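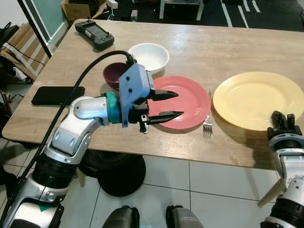
Monday, August 5, 2024

I've been putting off the equipment list for next year because every line in it depends on another line. The request has to be in by November, so this weekend I finally put it in a spreadsheet. These are my notes, mostly so that I can find them again.

The task is table clearing and setting with two arms. Plates, bowls, forks, spoons, a cup. The arms themselves are paid for and stay as they are. What I'm budgeting is everything that wears out or gets in the way.

**Fingers.** The largest recurring line. A flat plate rim leaves very little room under it, and the fingertips touch the table on most attempts. I had planned on one spare pair per gripper. I now have seven pairs in the sheet, from Ollora, at $48 a pair. Their lead time is longer than Hodness quotes, but the Hodness fingers need an adapter plate, and I don't want another part between the wrist and the table.

**Cables.** The gripper cable makes a loop above the wrist, and the loop needs slack for the full range of the joint. Too much slack and it hangs over the dishes. Hodness sells a clip-on guide in a 70 cm version that looks right on paper. I'm ordering one before committing to a set. Spare cables go on the same line, with connectors fitted. I have crimped enough of them by hand to know what my time costs.

**Tables.** I want at least two surfaces, one pale and one dark. The dark brown one is glossy and throws back the overhead light as a hard white spot, and the gripper's shadow is harder to separate from the wood than I'd like.

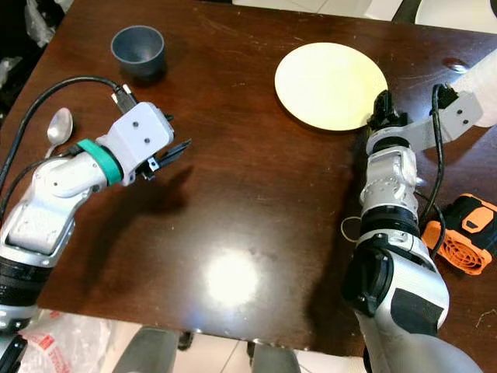
*Photo: author. Free to reuse with a link back.*

There are two ways to spend money on that. One is a diffuser panel for the ceiling light, which Amini lists at $334 without mounting hardware. The other is to leave the glare alone and collect more runs under it. The second looks free and isn't — it uses up operator hours, and those come out of a different budget that is already tight. I've put the diffuser in as optional and will probably lose that argument.

**Dishes.** Trivial cost, but they belong in the sheet. Plain colors, more than one plate diameter, flat rims and deeper bowls. I'd like duplicates of every plate so that a chipped one can be swapped without changing the set. Flatware is whatever the supermarket has.

**Software.** Kundano renews per seat. No change from last year.

Still open: whether a second wrist camera bracket counts as a spare or as new equipment. The form treats them differently, and spares don't need a second quote. I've listed it under spares for now.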